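Gripper notes, November - finger comparison on knitwear

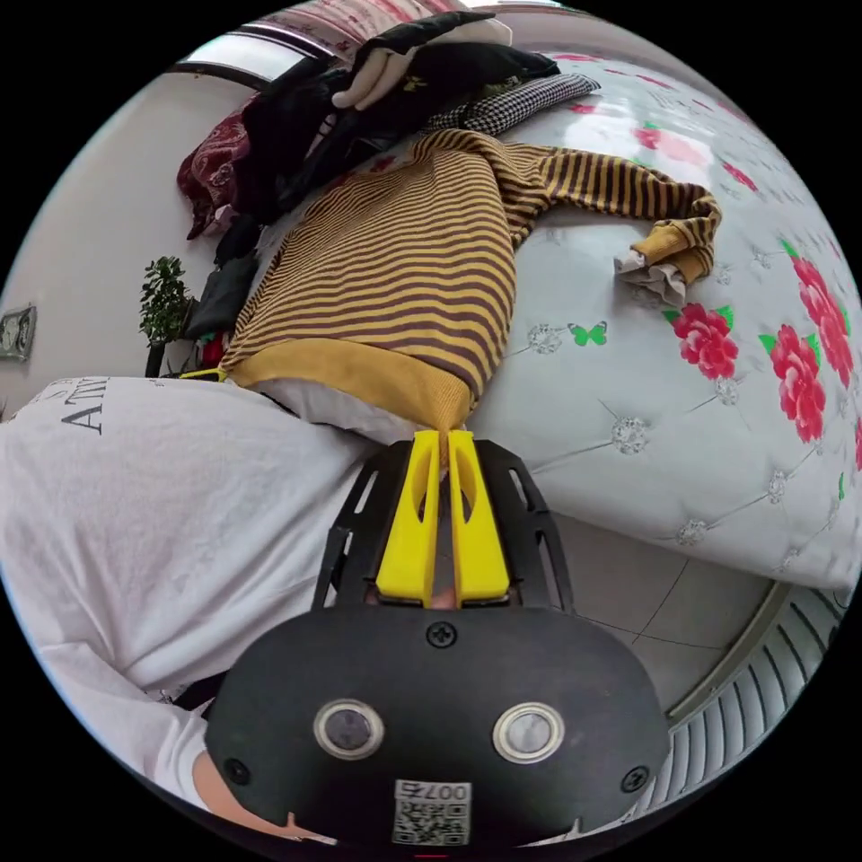

Photo: Danylo Sirko

Hand-held unit 0075 with the yellow fingers, on the hem of the striped sweater. Aim today was to choose between these and the older Bimora pair before we order more.

Eight grasps with each set, same sweater, bed as the work surface. Yellow: seven held through a slow lift. Bimora: four, and the rest slid off the ribbing. The quilted cover got picked up along with the hem twice, both times with the Bimora pair.

Cuffs are harder than the hem. You have to come in low and nearly flat, and the housing gets in the way - Danylo wants a longer mount from Alexiou, I would try a different wrist angle first.

View at the fingertips is good enough to see both tips close.

To do: repeat on the houndstooth piece, check screws on the housing, log the counts in Skillow.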